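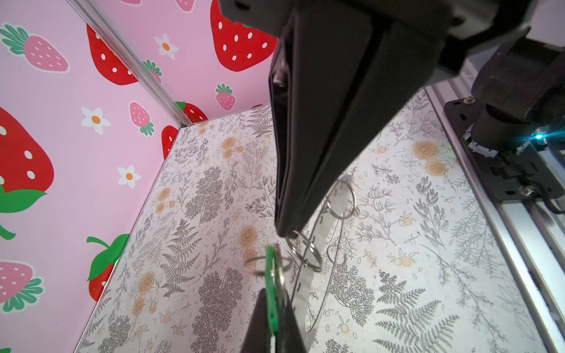
Argolas e etiqueta verde entre os dedos da garra. Parede de morangos ao fundo.

Por Benedetta Lo Presti
domingo, 13 de outubro de 2024

Escrevo depressa, estou com sono e amanhã o despertador é às seis. Mas se não escrevo hoje já sei que não escrevo.

Dia aberto na Vura. Fui com a Rebecca, que me andava a chatear com isto desde o verão. Apanhámos o autocarro para Stevusberg quase a correr, ela com o pequeno-almoço na mão, eu sem pequeno-almoço nenhum. A paragem mudou de sítio por causa das obras na rua Kettani e descemos longe. Chuva miudinha. Cabelo um desastre.

A fila

40 minutos de pé. Quarenta! Havia um toldo mas só para a parte da frente. Atrás de nós uma família com um miúdo que queria saber se os robôs davam pontapés. À nossa frente um senhor que já tinha vindo no ano passado e explicava tudo a toda a gente, com muita convicção. A Rebecca foi buscar café à carrinha, 2 euros cada, fraquinho. Soube-me bem na mesma.

À entrada deram-nos um autocolante e uma folha com o mapa das salas. Perdi o mapa antes da segunda sala.

Primeiro a sala das máquinas grandes, atrás de vidro, muito barulho, muita gente, não vi quase nada. Um braço enorme a pegar numa caixa e a pousar a caixa. Depois a pegar na caixa outra vez. A Rebecca ficou encantada, eu queria sentar-me.

A sala pequena

Foi a melhor. Ao fundo do corredor, meio escondida, e quase passávamos à frente. Uma mesa com braços robóticos pretos e, em vez de paredes cinzentas como eu esperava, papel cor-de-rosa com morangos e margaridas. O chão da coisa com fetos e rosinhas alaranjadas. Parecia o quarto da minha prima. Disse isto em voz alta e a rapariga da demonstração riu-se. Chama-se Serena Bellini e foi quem nos explicou tudo, com uma paciência de santa, que já devia ir na vigésima vez.

A tarefa: porta-chaves. Argolas de metal, etiquetas de plástico verde, uma chave. Só isso. Coisas que eu perco no fundo da mala todos os dias. E é dificilimo, pelos vistos. As argolas rodam, prendem-se umas nas outras, escorregam, e o plástico transparente é o pior porque brilha onde não deve. A Serena dizia que uma caixa de cartão é uma beleza, tem cantos, fica quieta. Uma argola nunca fica quieta. Fiquei a pensar nisso o resto da tarde (e na gaveta da cozinha, que é toda ela argolas).

Havia um ecrã ao lado com o que se via de perto, dos próprios braços. Gostei mais do ecrã do que da mesa, confesso. De repente as argolas ficam enormes, penduradas entre os dedos pretos, e a gente prende a respiração por causa de um porta-chaves. O miúdo dos pontapés também se calou. Ficou colado ao ecrã, de boca aberta, a mãe teve de o puxar.

Perguntei se os braços sabiam o que era uma chave. A Serena disse que "saber" era uma palavra complicada e foi buscar outra explicação, com muitas mãos no ar, de que apanhei metade. O que percebi: alguém mostra muitas vezes como se faz, grava-se tudo, e depois a máquina tenta. Tentei contar as tentativas no quadro branco da parede, estavam em tracinhos, 21 só nessa manhã. Não perguntei quantas correram bem. Devia ter perguntado.

Depois um colega dela, o Nazareno Piras, veio tratar de um cabo e esteve uma eternidade agachado. Ficámos ali a olhar na mesma. Gosto de ver pessoas a arranjar coisas. Ele falava sozinho, baixinho, e a Rebecca jura que insultou um parafuso.

Quando recomeçaram já tínhamos arranjado lugar mesmo à frente. Os braços mexem-se mais devagar do que nos filmes, muito mais. Descem, param, parece que estão a pensar se vale a pena. Uma garra com argolas penduradas e uma placa fininha em meia lua, toda furada, que ainda não sei para que serve. A outra por cima da chave com a etiqueta verde, pontas viradas para baixo, quase a tocar na mesa. E as luzinhas verdes acesas nas articulações. Eu a torcer por aquilo como se fosse futebol.
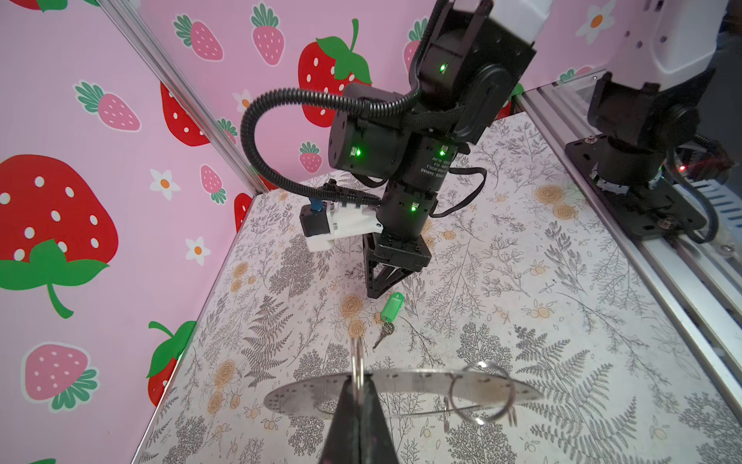 Almoço e o resto

Comemos tarde, sopa e uma sandes no refeitório deles. Mesa partilhada com uma senhora muito simpática, Carleen Cartwright, reformada, que arranjou relógios a vida toda. Tinha estado na mesma sala e não estava nada impressionada. Ou melhor, estava, mas à maneira dela. Disse que a um aprendiz também se leva muito tempo a ensinar a segurar uma mola sem a mandar para o outro lado da oficina, e que o aprendiz ao menos vai varrendo o chão. Passei o almoço a fazer-lhe perguntas sobre relógios. A minha sopa arrefeceu.

À tarde houve uma palestra no auditório, sobre o que vão fazer com a gente da Keliton. Qualquer coisa de triagem de peças pequenas, começa em novembro se percebi bem. Cadeiras duras. Adormeci um bocadinho, a Rebecca deu-me uma cotovelada. Ela tirou apontamentos, vou pedir-lhe.

Queria voltar à sala dos morangos antes de sair mas já tinham a porta encostada. Pena. Ia perguntar pela meia lua furada. E pelo papel de parede - esqueci-me por completo de perguntar pelo papel de parede.

Regresso de autocarro cheio, vidros embaciados, a Rebecca a dormir no meu ombro. Cheguei a casa e levei que tempos a encontrar a chave na mala. Depois a argola agarrou-se ao forro e ficou lá. Puxei com as duas mãos. Lembrei-me da Serena, claro.

Coisas para amanhã:
telefonar à Rebecca por causa dos apontamentos
devolver o guarda-chuva (não é meu, nem sei de quem é)
coser o forro da mala
comprar pão, não há pão nenhum

Tenho os pés desfeitos. Vou dormir que já não vejo as telcas.

Entradas recentes
A gaveta da cozinha, parte dois
Obras outra vez na rua Kettani
Sopa de abóbora sem abóbora
Um sábado sem fazer nada

Última atualização: domingo à noite, 23h48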